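April 20, 2010

I have been trying to see the space station for 2 weeks now and have so far seen a great deal of cloud, a plane going to somewhere warmer, and next door's bathroom light, which I tracked with real excitement for longer than I'd like to admit.

It should be easy. The thing goes round the planet every hour and a half, it's brighter than most of the stars, and all it asks is that you stand outside at the right minute and look up. I have a printed list of passes stuck to the fridge. I have a folding chair. I also have a pair of Broniro binoculars that weigh as much as a small dog and cost me 176 euro second-hand, from a man who said he'd given up on the hobby. I should have asked him why.
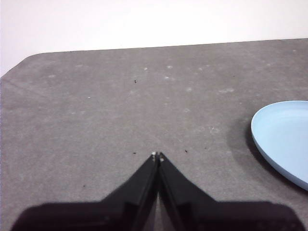
The first four passes were clouded out. The fifth was clear, beautifully clear, and I was inside looking for my other shoe. By the time I got to the garden there was only Cillian Ní Bhriain from two doors up, leaning on the wall in his slippers, telling me I'd just missed a cracker. He'd only come out to put the bins away.

Cillian says I'm doing it all wrong with the binoculars. You don't need them, he says, you just look west and wait for the one that doesn't blink. He's probably right, but I've paid for them now and they're coming outside with me.

I did get to the talk at the Mac Giolla hall last week, on small satellites and how they're put together. There were biscuits. The speaker had worked on one called Pamex, which took four years to build, went up without a hitch and then never said a word to anybody. They sent it 3,000 messages before they packed it in. I found this oddly cheering. If a roomful of engineers can lose a thing they made themselves, I can be forgiven for losing one over the shed.

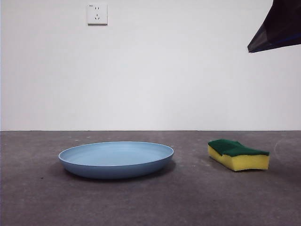

*A blue plate and a sponge.*

Anyway, the plan from here. The evening passes dry up soon and then we get the early morning ones, which means an alarm at an hour I normally only meet by accident. After that comes June, when it hardly gets dark at all, but the station can catch the sun right through the night and you may get several goes before breakfast. The Rimero forum is very keen on this. The people on the Rimero forum don't appear to have jobs.

Next decent one is tomorrow at twenty to ten, low in the west, climbing over the chimney. I've put both shoes by the back door.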